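PRESS RELEASE
2018-09-12

Honar to open folk metalwork and decorative crafts show at Skisar

Honar opens its new selling show of decorative metalwork at the Skisar rooms in January. Punched tin, painted iron, gilt mirror frames, garden pieces. 53 makers. Prices from £200, most under £800.

Free entry. Coffee on the ground floor, lift at the back. 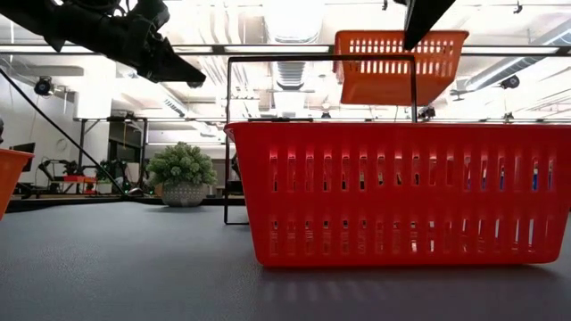
Kamala Annamalai wrote to us after last year's show that she'd come for a mirror and gone home with a rooster, and could we please put the prices where people can read them. Done. Every peice now has a printed card with maker, price and finish.

Several works have never been on sale before, among them a pair of rusted gate panels from the Sarpong workshop and a large sun face in beaten copper. Delivery is by Cosel, booked at the desk. We expect about 600 visitors on opening day so come early if you want the small stuff. 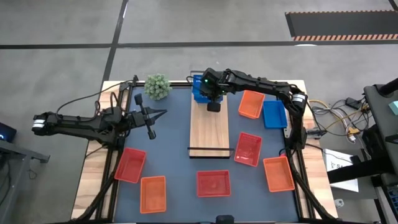

Notes to editors

Press preview the evening before, by request. Images of the works on on request too. Interviews with makers can be arranged through the Honar office.

ENDS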